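Balis Trail Association Opens Trip Report Archive to All Hikers

The Balis Trail Association has opened its archive of trip reports to the public, ending a long-standing rule that limited access to paid members. The archive holds 2000 reports on hikes, paddling routes and winter climbs in the hills north of Zokbridge, the oldest of them typed on index cards and later scanned.

Readers may search by route, season and length of outing. Reports can be downloaded without an account. Posting a new report still requires registration, which is free and asks only for a name and an email address.

"A report from a wet afternoon on an easy loop is as useful to us as one from a summit," said Ilham Jugah, who edits the archive. "We would like to see more of the short ones. Most people who write to us want to know where the creek crossing is and whether they can park."

The association has also revised its guidelines for writers. Reports should give the starting point, the time taken and the state of the trail on the day of travel. Photographs are welcome but limited to six per report. Writers are asked to leave out the exact location of nesting sites — a request first made in July, after hikers left the marked path near Chan Ridge.

Older reports will stay online as they were written. Trail conditions described in them may no longer apply, and the association advises hikers to check the current notices before setting out. The footbridge on the Hendico route remains closed, and the signed detour adds 3 miles to the trip.
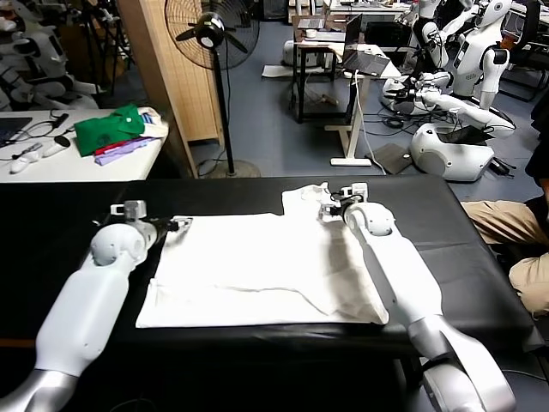

**ZOKBRIDGE, 24 Aug 2026** — Registration is also open for the association's fall evening on route planning and report writing, to be held in the Zokbridge public library. The room seats 80, and places will be given in the order requests are received. Members and non-members may attend on the same terms. Requests should be sent through the contact form on the archive's main page, with the number of people attending and any access needs.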